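June 5, 2026. Shelf sag, wall unit carcass, white finish

Repeated the April loading run with the revised shelf pins. Span 854 mm, load applied at mid-span with bagged shot, dial gauge on the front edge. Deflection read straight after loading and again at 177 minutes. Creep between the two readings is still larger than Rūta's estimate.
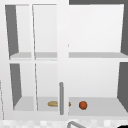
Gauge zero drifted slightly on the first run, so that run is struck out. Deividas re-clamped the stand to the wall batten and the drift went. Pins from Grutov are a looser fit than the Lestora ones. Both sets held, but the Grutov pins left a crescent mark in the bore. Need to check whether the drill was oversize before blaming the pin.

Humidity not logged. Logger battery flat, replacement on order. 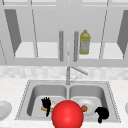

Next: same load at 975 mm span, back edge unsupported, then with a rear cleat glued on. Aksel wants 2 repeats of each. Hemi to cut the cleats from the Wenduddale offcuts. Leave the shot bags on overnight and read before anyone opens the workshop doors.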